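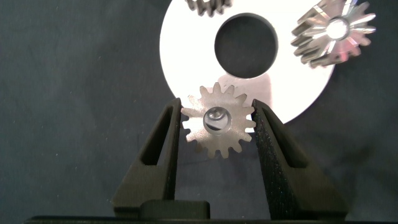

The woman who repairs Narnow's clocks would like you to stop winding them

Floor Verbeke keeps 29 clocks in her front room and admits that two of them tell the time. The others are waiting for parts, or for their owners, or for her to be in the mood. "The customer says it's urgent," she says, pouring tea into a mug with no handle. "Then it sits here for a year and they forget which of their aunts it came from."

She came to Narnow to mend one clock, the one in the Haldane tower, and was told it would take until January. She didn't ask which January. That was 19 years ago, and the tower clock now runs four minutes slow, a figure she defends with some heat. "Four minutes is good manners. People arrive, they think they're late, they're relieved."

Most of her work is domestic: mantel clocks, the odd longcase, and a great many cuckoos brought back from holidays by people who should have bought cheese. The usual fault is dirt. The second is kindness. Owners oil everything they can reach, with whatever is under the sink, and she spends a week getting it off again. Last spring she had a carriage clock that smelt strongly of chips.

I ask whether anyone can learn to do it. She runs an evening class above the Skavine bakery, so she is obliged to say yes, and does, after a pause long enough for something on the wall to strike eleven. It was twenty to three.

"They all want to start with the escapement," she says. "I give them a wheel and ask them to count the teeth. Then I ask them to count again. Half of them don't come back, and the other half are my friends now."
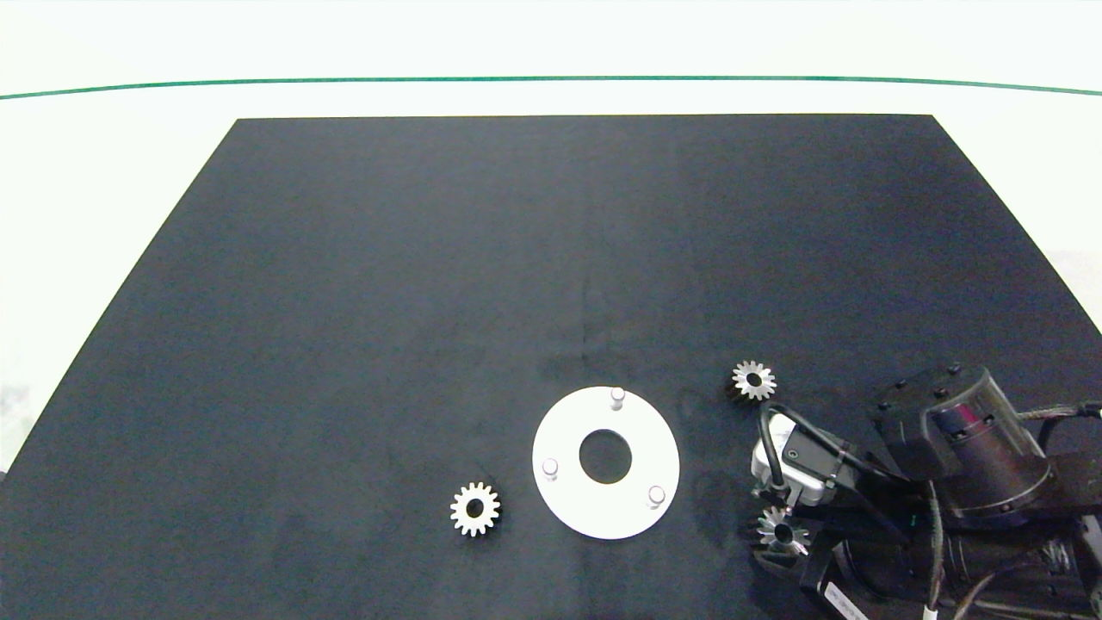

Thảo Khúc, one of the half who stayed, told me later that the counting was the easy part and that the hard part was being watched by Floor while doing it. She also said the buns were worth the stairs.

The great quarrel of Floor's working life has been with Zeletti, the shop across the square, which will take out an old movement and put in a battery one while you have your hair cut. She has never been inside. She can, however, tell you its opening hours, its prices and what it had in the window on Tuesday week, and she has a drawer of old movements rescued from its bins. "I'm not bitter," she says, opening the drawer to show me.
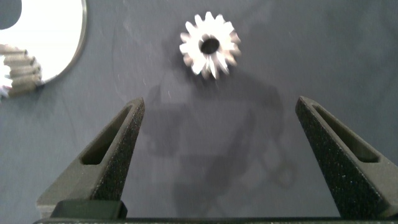 The drawer goes back a long way. Each movement has a paper tag with the owner's surname, if she could find it out, and she has been known to ring people up. Some are pleased. One man asked her how she had got his number and then, a month on, brought the case round in a pillowcase.

Does she wear a watch? She does not. She uses the bus.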